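Stuline Desk Riser, Six Months On

Reviewed by Letay Weldu
November 2018

The Stuline is a plain steel riser that sits on top of a desk you already own. It has 2 shelves, a fixed upper one for the screen and a lower one that slides out for the keyboard. I bought mine with my own money after the Vastik I had before it started to sag in the middle.

Putting it together

The box weighs more than you expect, so get someone to help on the stairs. Inside are the two shelves, four legs, the slide rails and a bag of bolts. The instructions are drawings only and step 6 shows the rails the wrong way round. If the keyboard shelf stops halfway, swap left and right. Assembly took me around 40 minutes, including that mistake.

The Allen key in the bag is soft and rounded off on the last bolt. Use your own.

In use

The upper shelf does not move when I type, and that was my main complaint with the Vastik. The finish has held up to coffee cups and a lamp base. There is one small chip on the front corner where I hit it with a drawer.

The keyboard shelf is the weaker part. It is deep enough for a full-size keyboard but a mouse mat has to go half under the upper shelf, and I scraped my knuckles on the lip for the first week. Rafsan Dewan, who shares the office with me, uses a smaller keyboard on his and has no trouble.

The rubber feet mark pale wood. I put felt under them in September and the marks have not spread.

Compared with the Beditz

The Beditz costs less and comes in white. It is lighter, easier to carry, and fine for a laptop. With a large screen on it I could see it rock whenever I leaned on the desk. It also has no cable slot, so everything hangs over the back edge. The Stuline has a wide slot and two clips, one of which has already snapped.

Who should buy it

Anyone with a heavy screen and a deep desk. On a shallow desk the keyboard shelf will stick out into your lap. Measure first, with the shelf pulled all the way out.

Fitting a large screen

Clear the desk and bolt the riser down before the screen goes anywhere near it. Keep hold of the screen on both sides, front and back, until the base is flat on the shelf. Wipe the back panel while you can still get at it.
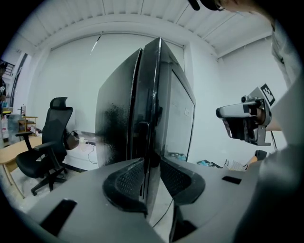
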